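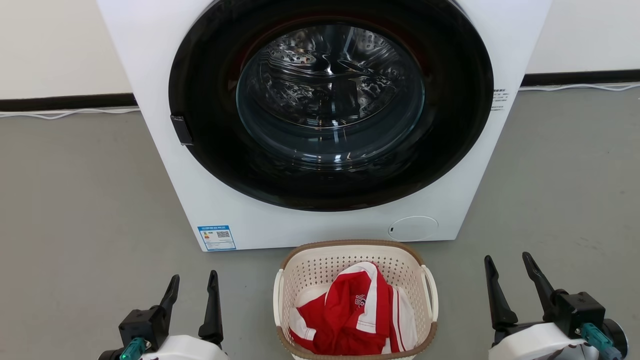
Front loader, door shut, label bottom left.

September, notebook entry, after supper

Route test for the autumn trip guide, leg 4. Writing this up while my feet still ache, so apologies for the handwriting when it gets typed.

Tamano first. I loved it! I'd put it down in the plan as a place to change buses and nothing more, and I ended up staying two nights (bumped the rest of the leg along by one, see the revised sheet). The old harbour street is a ten-minute walk from the bus stand, downhill all the way, with bakeries opening at 5.30 and the smell coming right up the steps. Had a flat bread with onion and soft cheese, ate it on the sea wall, went back and bought another.

Bus numbers, because the printed timetable has them swapped: 511 goes over the pass to Britik, 514 goes round by the coast and stops everywhere. I took the 514 by mistake and I'm so glad. It takes an hour longer, but you get the salt pans, the little chapel on the rocks and a long slow bend where the whole bay opens out on the left. Sit on the left! I'd rewrite the leg to send people out on the 514 and back on the 511. Fare was 79 either way, paid to the driver, who had change.

Britik is hillier than the map makes it look. Guest house Navetti is up at the top, past the second fountain (the first fountain is dry and has a bench round it, don't turn there, I did). Room plain and clean, window on to plum trees, breakfast included and enormous. Shower fine once you work out the taps are the wrong way round. Would stay again tomorrow.

Walked to Kong in the afternoon. The path is marked in yellow as far as the sheepfold and then the marks just stop, so that needs a proper line in the guide: keep the wall on your right, go through the metal gate, then follow the stream down. Lovely walk, larks the whole way. The village has a shop that shuts from one till four and I arrived at ten past one, so carry water.

To check before the next draft:
- does the 514 run all winter or only to the end of the month
- last bus back from Kong (the board said 18.40, the shop said earlier)
- market day in Tamano, I missed it
- Navetti, do they take single-night bookings in high season

Sketch map of the sheepfold turn is on the next page.

Recent entries
Leg 3: the ferry and the long wait
Packing list, second go
Leg 2: two museums and a wet tent
Notes on bus passes
Leg 1: out of the city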